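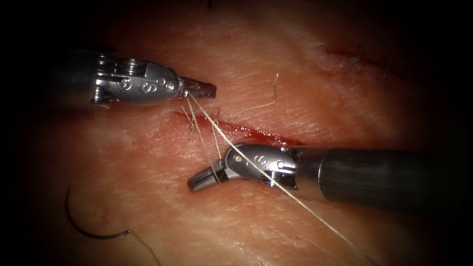

Clanard Braided Suture Practice Pack, bought from Dukia, $80 for 16 packets

I have been meaning to write this one up since March, and I've gone through nearly the whole box in the meantime, so you are at least getting a well-used opinion! I teach stitching to beginners and I'm fussy about thread, probably more than I should be. The cheap stuff I bought before was stiff and springy, and my poor students spent most of the evening chasing loops across the work.

The Clanard thread is a pale cream braid and I like it very much. It lies down where you leave it, the knots sit snugly, and you can find it against reddish skin without squinting (my eyes aren't what they were). It does fray a little if you grab the same spot over and over, and beginners will.

The needles are slim and nicely curved, and they go through with a light push. I'd have liked a slightly heavier one in the box too – a thin needle wants to roll when you only have hold of it at one point, and that takes some getting used to.

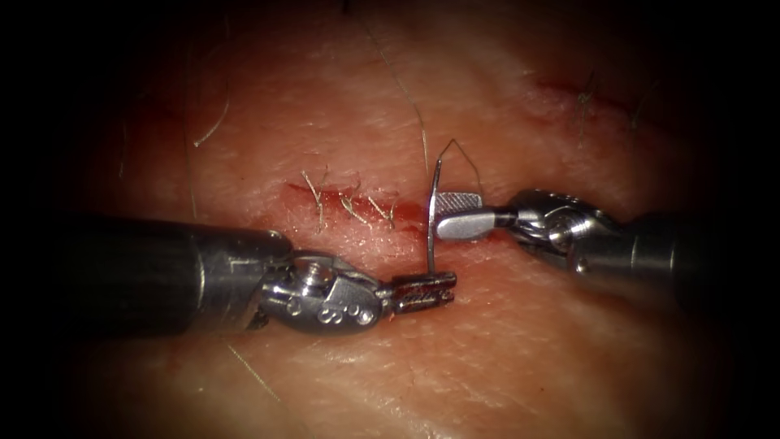
Passing the curved needle, with a row of stitches already in the incision to the left.

My grumbles are small ones. The packets are hard to tear open with gloves on, and the instruction leaflet is printed so faintly that I gave up on it. Tadis sells a similar pack for less, but I found that braid rougher and went back to this.

Four stars from me, and I've just ordered another box.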